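Email subject lines: speaker notes, Akonside small business meetup, March

Slide 1 (title)
Say hello. Thank Milagros Sison for the invitation and for spelling Wiltimport right on the flyer, a first.
I write email for a living. Mostly I write the eight words above the email, and then people delete it.

Slide 2: The list
When I started at Wiltimport we had 2608 addresses, and we were very proud of them.
Opened anything in the past year: 311. Pause here. Let them do the math on their own lists.
Cor Kuipers wanted to buy more names. I wanted to throw most of ours away. We had a frank exchange.

Slide 3: What we used to send
Read these out slowly, no expression:
"Spring Newsletter"
"Spring Newsletter (corrected)"
"Exciting news from Wiltimport!!"
The exciting news was a new fax number.

Slide 4: What we send now
"Your order form changed, two boxes fewer"
"We're closed on the 14th"
Dull, I know. People open them, as they'd like to know if we're closed.
If someone asks about emoji: we tried a rocket once. We sell door hinges.

Slide 5: The cleanup
One email to the quiet ones: "Should we stop writing to you?" 267 people clicked yes, a few with what felt like relief. 19 wrote back to ask who we were.
Don't linger on the 19.

Slide 6: Homework
Go home, search your own inbox for your own company. Read only the subject lines. Have a drink nearby.
Skip the Aitken story if we're past 7:40. Calum Kerr is on next and he has a timer.

Slide 7: Questions
Leave this one up.
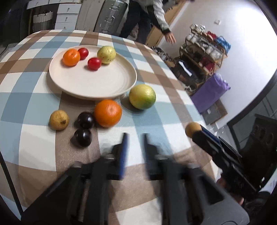

If the room goes quiet, ask who here has unsubscribed from their own newsletter. I'll put my hand up first.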